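Mandcombe workshop's table-clearing arm gets its first virtual run

Monday, June 20, 2022

The shared workshop in Mandcombe has a new build on the go, and it's a big one for a place better known for bike repairs and wonky bookshelves. Members are teaching a robot arm to clear a table, and this month the whole job moved into a simulator so that anyone with a decent laptop can join in from home!

The project is called Olley, and it began with 2 members and a lot of tea. The plan is simple enough to explain to a passing neighbour: put ordinary household things on a table, ask the arm to pick one up, and have it set the thing down where you wanted it. Getting there is the fun part. Bowls are slippery customers for a two-fingered gripper, phones are thin and lie flat, and cloth has folds that can throw off a height estimate just when you think you've cracked it.

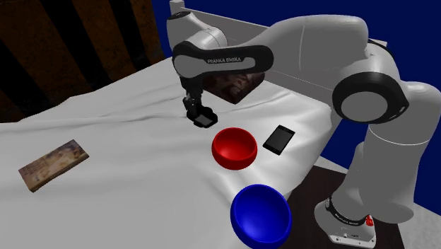 The simulated Franka Emika arm with its gripper lowered over the cloth, with the bowls, phone, book and wooden box set out for Olley.

Working in simulation means the group can be wonderfully careless. A bad grasp costs a few seconds and a groan, and then everything goes back to its starting place at the press of a key. Since the move, Olley has been through 1686 practice attempts, most of them run overnight on a desktop machine under the stairs at the workshop. The members' favourite so far is attempt 89, the first time the arm lifted a bowl by its rim and put it down again the right way up. There was cheering (and biscuits).

The control code is written in a small toolkit the group calls Wolura, put together over several evenings and now shared freely among members. It handles the dull but vital bits, such as working out how far the fingers should open and keeping the elbow from swinging into things.

Next comes a physical version on the long bench in the Hrytsenko room. That one will be a smaller, home-made arm with printed joints, and the parts budget has been set at £200. Motors are on order and the first brackets are already off the printer, so expect plenty of noise from that end of the building through the summer.

New faces are very welcome, whether or not they've written a line of code. Bring a laptop if you have one, and a bowl if you'd like to see it measured up and added to the virtual table.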